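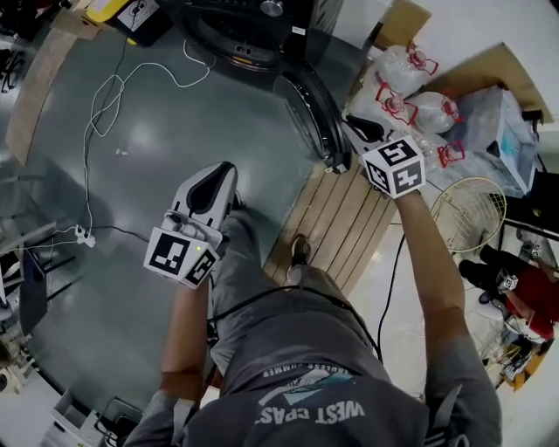 Do Laundry Rooms Waste Hot Water? Project report, spring term
Tiina Kinnunen and Lemlem Habte
Residence hall: Dresmont House

Why we picked this
Dresmont has one laundry room in the basement and the hot water upstairs goes lukewarm in the evening. Everybody blames the washers. We wanted to know if that's fair, and whether people pick the hot setting on purpose or just leave the dial where it was. Original plan was to look at dryers too. Dropped that, no time.

Background
Short version. A washer uses power for the motor and for heating water, and on a hot cycle the heating is the larger share by a lot. Our machines don't heat their own water, they pull from the building tank. So a hot load takes from the same tank as the showers. A cold load doesn't touch it. Most everyday detergents are made to work in cold. Sheets, towels and stuff from someone who's been sick are the usual exceptions.

Method
Log sheet taped to the wall over the folding table, pencil on a string. Columns for time in, temperature setting, load size (small/medium/full) and one blank column for "why this setting." We ran it for 4 weeks in March and into the next month. No names collected. Halfway through we put up a small sign on half the washers that said COLD IS FINE FOR MOST LOADS. Other half got no sign. Tiina made the signs, Lemlem did the spreadsheet.

We also did 5 short interviews in the lounge. Questions are in the appendix.

One problem early on: the pencil went missing over a weekend and there are no entries until we noticed. Replaced it with a pen. We did not try to fill in the gap.

Results
249 loads logged total. Warm was the most common setting, then hot, then cold. Before the signs there was no real difference between the two sets of washers. After the signs, the washers with signs got more cold loads and fewer hot ones. Warm barely moved. The machines with no sign stayed pretty much the same, which we took to mean it wasn't just the weather warming up.

The "why" column was more useful than we expected even tho a lot of people skipped it. Common answers:
it was already on that
gym clothes
my mom does it this way
whites
idk

"It was already on that" came up over and over. The dials don't reset between loads, so one person doing towels on hot sets it for whoever's next.

Time of day: busiest stretch is after dinner till around when quiet hours start. Same window as the shower complaints. So the complaints could have something to them but we can't prove it from a log sheet. We asked facilities for tank temperature readings and haven't heard back.

Interviews
Two things kept coming up. People think cold doesn't get smells out, and people don't want to risk it with only one good set of clothes. One person said she'd had a load come out with detergent powder stuck on it, in cold, and never went back. That seems like a fair reason. Liquid would probaly fix it. Nobody we talked to had read the label on the detergent they use.

What's wrong with our data
Self reported. Some people for sure didn't fill in the sheet.
Signs were easy to see from every machine, so the no-sign side isn't a clean control.
We live here and people knew it was our project.
Load size is a guess, "full" means different things to different people.
Missing weekend, see above.

What we'd suggest
Ask facilities if the dials can be turned back to cold at closing. Costs nothing. Keep the signs but put them next to the dial, ours were up at eye level and easy to ignore. Add a line about using liquid detergent in cold. If someone does this again next year, get tank readings lined up BEFORE starting, and tie down the pencil better.

Appendix: interview questions
What setting do you normally use?
Who taught you to do laundry?
Have you ever had something come out badly, and what was it?
Would you switch to cold if the sign asked you to?
Powder, liquid or pods?

Spreadsheet is in the class folder, second tab is the cleaned version. First tab has Lemlem's notes in it, ignore the yellow rows.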